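Handout 2: Good practice at the bin-picking cell
Course in Practical Robotics, Homenden. Text by Hilkka Oksanen, with corrections by Jarmo Sjöberg

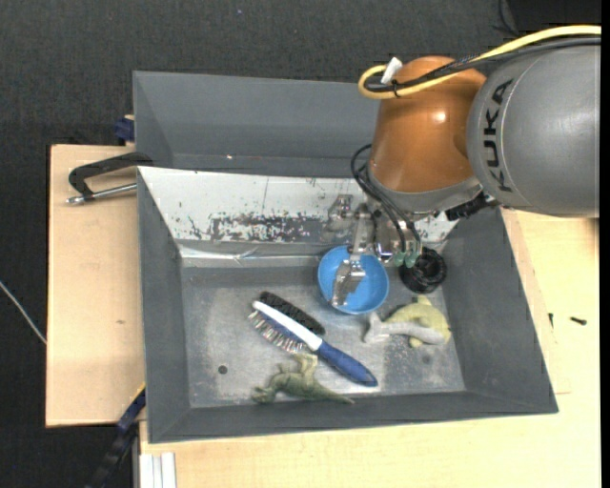 1. What these rules cover

The rules in this handout are for all groups who use the arm and the grey bin in the Nenholm laboratory. They are course rules. They do not replace the safety instruction which you signed in the first week, and if the two say different things, the safety instruction is followed.

Risk assessment was the topic of lecture 2 and I will not repeat it. Please have your notes from the Manninen exercise with you, as the same form is used again.

2. Before the arm is switched on

Walk once around the cell. Look at the cables first. On our arm a yellow cable and a black bundle make a tight loop beside the wrist, and a loop like this needs space on every side when the last joints turn. Move the wrist by hand control at slow speed through the whole range your program will use, and watch the loop all the time. If the cable becomes straight or touches the bin wall, the range must be made smaller in the program. It is not allowed to tie the cable in another way without asking Jarmo.

Then check the clamps with your hand. A clamp which can be turned with two fingers is too weak.

The table beside the bin should be free from small parts. Screws, tools and pens go to the tray before power is on. In the picture there are two screws on the table to the right of the bin, and a group which leaves the cell in this condition will lose the point for order (see section 5).

3. Choosing and placing the objects

Each group takes a set from the shelf. A good set is mixed: something hard and smooth like the blue bowl, something soft, something long with a handle like the brush, and something with an irregular shape like the dinosaur. Soft toys may lie on top of each other. We want this, because a gripper which works only with separate objects has not been tested very much.

Not allowed in the bin: glass, food, batteries, anything with a sharp edge, and your own telephone.

Write the object list before the first run and do not change it in the middle of a series. If an object breaks, stop the series, write down the run number and begin a new one.

4. During the run

One person holds the enabling device and does nothing else. This person does not type, does not read the log and does not answer questions from the other groups.

Nobody reaches into the bin while the drives are on – also not when the arm is standing still. An arm that waits for the next command looks the same as an arm that has stopped.

A full series is 60 picks. If the finger tip touches the floor or a wall of the bin, this is counted as a contact and is written in the log, even if the pick succeeded. Three contacts in one series means that you stop and look at your approach height again. The most common mistake last year was a wrong height over the bowl, where the groups had measured to the rim and the finger was going to the inside.

5. Report and marking

The report has a maximum of 44 points, of which one is for order in the cell. Send the log file together with the report to the Hisilach folder, room 163 has the paper forms if you prefer them. Late reports are accepted until the end of July with a loss of four points.

Questions about the gripper go to Jarmo Sjöberg, all other questions to me.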